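Home Abstract Sections Figures References Cite

4. Data Collection in the Bedroom Setting

4.1 Task and procedure

The bedroom task asks the robot to clear clothing from a bed. We chose it because garments change shape every time they are touched, and because a bed gives way under the hand in a way that a table does not. A policy trained on tabletop folding tends to press too far into the surface. On a mattress this pulls the sheet along with the shirt.

Each episode starts with garments dropped on the bed by hand from shoulder height. The operator is told which garment to take first and nothing else. Grasp point, approach angle and choice of arm are left open. An episode ends when the last garment has been released at the target area or when the operator calls a failure. Episodes longer than 60 seconds were stopped and kept in the set with a timeout label.

We collected 3000 episodes with eight operators. All of them completed the Prevwood training sequence first, which covers single-arm grasps before any two-arm work. Operators changed over at the end of each block, and the bed was made again between blocks so that creases in the sheet did not carry over.

4.2 Camera views

The policy takes images from the head camera and from the wrist cameras. The head view shows where garments lie relative to each other and to the edge of the bed. The wrist views show the contact between finger and cloth, which the hand often hides from above. No images were removed for blur or for framing. In an earlier version of the set we filtered wrist images by sharpness, and the filter threw out many of the frames closest to a grasp. 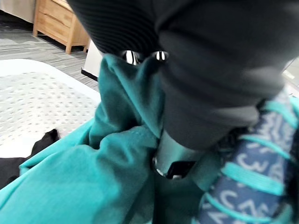
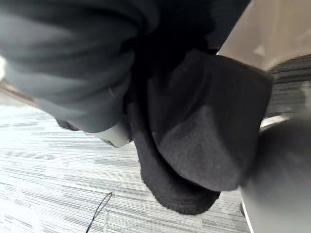
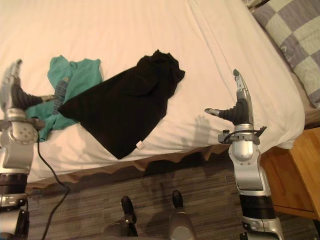
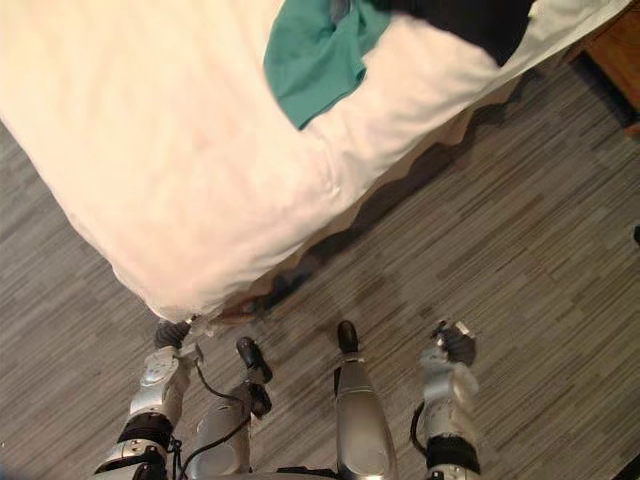 Figure 3. Wrist views (first and second) and head views (third and fourth) from the bedroom setting.

4.3 Labeling

Two annotators marked the start and end of every grasp using the head and wrist streams side by side. A grasp starts at the first frame in which cloth is held between the fingers and ends at the first frame in which it is free. Where the two marks differed by more than three frames, a third annotator made the decision. Most of these cases involved dark garments lying on top of one another – the boundary between them is hard to find from either view.

We also labeled the layer count at the moment of lift. The count has three values: one layer, more than one layer of the same garment, and layers from different garments. The last value matters most for this task, as it usually leads to a second item being dragged off its place.

4.4 Effect of the wrist views

We trained the Jultetti policy on the full set with and without wrist input, keeping everything else fixed. Without wrist input the policy still reached for the correct garment in most trials. It did worse at closing the hand at the right depth, and it often lifted layers from different garments without correcting. With wrist input it was more likely to release and try again before moving the arm away.

The gain was smaller for garments near the edge of the bed. Cloth there hangs over the side, and the policy with wrist input sometimes took hold of the sheet instead. Adding more episodes with garments near the edge reduced this error but did not remove it. We return to the problem in Section 5, where the same policy is tested on a firmer mattress.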